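말리 오언은 첫 배를 놓치고 두 번째 배로 플리스턴에 들어왔다. 선착장 매표소 벽에는 겨울 운항표가 벌써 붙어 있었다. 10월이 끝나면 배는 하루에 한 번만 다닌다고 했다. 그녀는 가방을 어깨에 메고 언덕길을 올라갔다. 등대지기 관사까지는 계단이 173개였는데, 어릴 때 아버지가 그 숫자를 외우게 해서 아직도 기억하고 있었다.

관사 문은 잠겨 있지 않았다. 헤빈 그윈이 부엌에서 물을 끓이고 있었다. 그는 아버지와 함께 마지막까지 등대에서 일한 사람이었다. 머리가 하얗게 세었고 왼손을 조금 떨었다.

"비스포트에서 바로 왔나?"

"네. 첫 배를 놓쳤어요."

"밥은?"

"배에서 먹었어요."

먹지 않았지만 그렇게 말했다. 헤빈은 찬장에서 빵을 꺼내 썰더니 말없이 그녀 앞에 놓았다.

아버지의 짐은 많지 않았다. 외투 두 벌과 장화, 라디오, 기상 일지가 전부였다. 일지는 창가 선반에 연도순으로 꽂혀 있었다. 말리는 그중 하나를 뽑아 펼쳤다. 풍향, 풍속, 시정, 지나간 배의 이름이 작은 글씨로 적혀 있었다. 에르케크호라는 이름이 자주 나왔다. 석탄을 싣고 해협을 오가던 배였다.

"이 배는 아직 다녀요?"

"오래전에 해체됐지. 자네 열두 살 때쯤일 거야."

말리는 일지를 제자리에 꽂았다. 비스포트의 집에는 책장을 더 놓을 자리가 없었다. 가져가도 둘 곳이 없다는 생각을 하다가, 그런 생각을 하는 자신이 조금 싫어졌다.

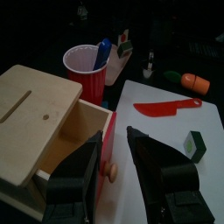
오후에는 편지를 찾았다. 어머니가 부탁한 일이었다. 어머니는 아버지와 헤어진 뒤로 섬에 한 번도 오지 않았지만, 젊을 때 쓴 편지만은 돌려받고 싶다고 했다. 남이 읽는 게 싫다는 것이었다. 말리는 침대 밑을 보고, 옷장 위를 보고, 외투 주머니를 뒤졌다. 주머니에서는 승선권 조각과 단추가 나왔다.

"편지 같은 건 못 보셨어요?"

헤빈은 한참 생각했다.

"등탑에 올라가 봤나?"

"거긴 안 쓰잖아요."

"자네 아버지는 썼어."

등탑 안은 추웠다. 나선 계단을 오르는 동안 헤빈은 두 번 쉬었다. 말리도 그때마다 같이 섰다. 벽에 난 좁은 창으로 바다가 보였다. 바람이 서쪽에서 불었고 파도 끝이 하얬다.

등실 바로 아래에 작은 방이 있었다. 예전에 당직자가 눈을 붙이던 곳이었다. 의자 하나와 접이식 책상이 있었고, 책상 위에 일지가 한 권 더 있었다. 선반에 꽂힌 것들과 같은 표지였다. 말리가 그것을 펼치자 봉투들이 미끄러져 나왔다. 봉투마다 어머니의 글씨가 있었다. 세어 보니 아홉 통이었다.

일지에는 날씨가 적혀 있었다. 플리스턴의 날씨가 아니었다. 장마다 맨 위에 비스포트라고 쓰여 있었다. 비스포트, 비. 비스포트, 맑음, 오후에 바람. 비스포트, 첫눈. 등대가 꺼진 뒤부터의 기록이었다.

"라디오로 들은 거야." 헤빈이 말했다. "저녁마다 여기 올라와서 들었어. 아래에서는 잘 안 잡혔거든."

"왜 이걸 적었대요?"

"물어본 적 없네."

말리는 책장을 넘겼다. 그녀가 이사하던 날은 흐림이었다. 딸을 낳던 날은 안개였다. 그날 정말 안개가 끼었는지 그녀는 기억나지 않았다. 병실 창은 주차장 쪽으로 나 있었고 커튼은 계속 닫혀 있었다.

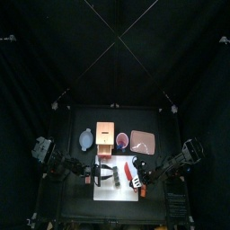

마지막 기록은 2024년 10월 13일이었다. 비스포트, 약한 비, 밤에 갬. 그 아래로는 줄만 그어져 있었다. 아버지는 줄을 미리 그어 두는 사람이었다.

두 사람은 어두워지기 전에 내려왔다. 헤빈이 감자를 삶았고 말리는 이번에는 다 먹었다. 밤에는 아버지의 침대에서 잤다. 매트리스가 한쪽으로 꺼져 있어서 자꾸 벽 쪽으로 굴러갔다. 새벽에 한 번 깨서 라디오를 켜 보았지만 잡음만 나왔다.

아침에 그녀는 편지를 가방 안주머니에 넣었다. 등탑에서 가져온 일지도 넣었다. 선반에 있던 것들은 그대로 두었다.

"저건 어쩔 건가?" 헤빈이 선반을 가리켰다.

"두고 가도 돼요?"

"자리야 있지."

선착장에서 헤빈은 그녀의 가방을 대신 들어 배 난간 너머로 건네주었다. 손이 떨려서 가방이 난간에 한 번 부딪혔다. 그는 봄에 지붕을 고쳐야 한다고 말했고, 기와를 탄에서 주문하면 싸다고 했다. 말리는 기와 값을 보태겠다고 했다. 그는 됐다고 했다가 조금만 보태라고 했다.

배가 방파제를 벗어날 때 그녀는 시계를 보았다. 그리고 가방에서 볼펜을 꺼냈다. 무릎에 일지를 펴고, 그어져 있는 줄 위에 플리스턴이라고 썼다. 하늘을 보고 맑음이라고 쓴 다음, 바람이 어느 쪽에서 부는지 몰라서 선원에게 물었다.

"북서쪽이요." 선원이 밧줄을 감으며 말했다.

그녀는 북서라고 적었다.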